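Perception Software Engineer, Manipulation (Koltmont office)

Req. 1544 — full time, on site

Altent builds the software that turns hand-held gripper recordings into policies for two-arm robots. The perception group owns everything between the raw head camera stream and the pose tracks the planners train on. We are adding one engineer to that group, starting in May.

What you will work on

Fiducial tracking. Each gripper carries printed marker cubes, and their poses are recovered from a moving head view. Current failure cases are motion blur, grazing angles and one cube hiding another.
Time alignment between camera, jaw encoder and IMU.
Prendergast, our internal replay and labeling tool (C++ core, Python bindings). The regression set holds 2760 episodes and has to pass before any merge.
Filtering of bystanders and clutter from wide-angle views recorded in shared rooms.

Requirements

Strong C++17 and working Python.
Solid grounding in camera models, calibration and nonlinear least squares.
At least three years on a shipped tracking, SLAM or state estimation system.
Comfort reading other people's logs.

Useful but not required: ROS 2, factor graphs, experience with the Hellton planner interface.

Terms

37 hours per week, core hours from 10 a.m. No on-call duty. Relocation support within the country.

To apply, send a resume and one code sample — a repository link is fine — through the Altent jobs page, quoting the req. number. Cover letters are not read.
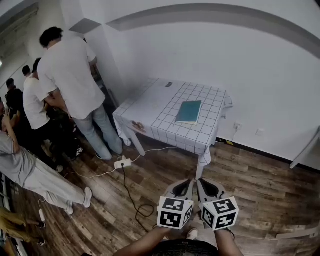

Head camera view with both hand-held grippers and their marker cubes, table ahead.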